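Automation at Hernico

Automation at Hernico, a household textiles firm, began with the folding room, where 22 people once did all the work by hand. Robots from Seteck now take on much of the plain folding, and staff have moved into a lively new role: teaching. Using handheld grippers, they carry out everyday tasks on cloths and small objects, and the recorded movements are used to train the robots.
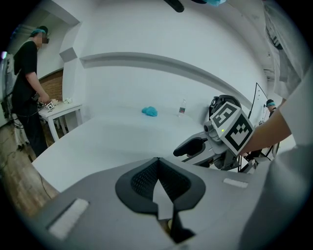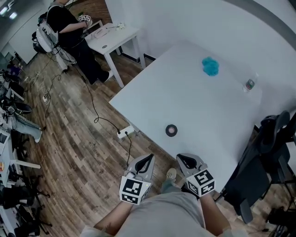
Handheld grippers with printed marker cubes, and a crumpled cloth on the white table.

The change has been a remarkable one for the folders, whose feel for fabric is now a skill in its own right. New teachers complete 70 practice folds before their first recording. Shifts are split into 2 halves, one at the table and one checking recordings, and wrists get a welcome rest. The Zarka mill adopted the same pattern in March.

See also: Van Loon folding frame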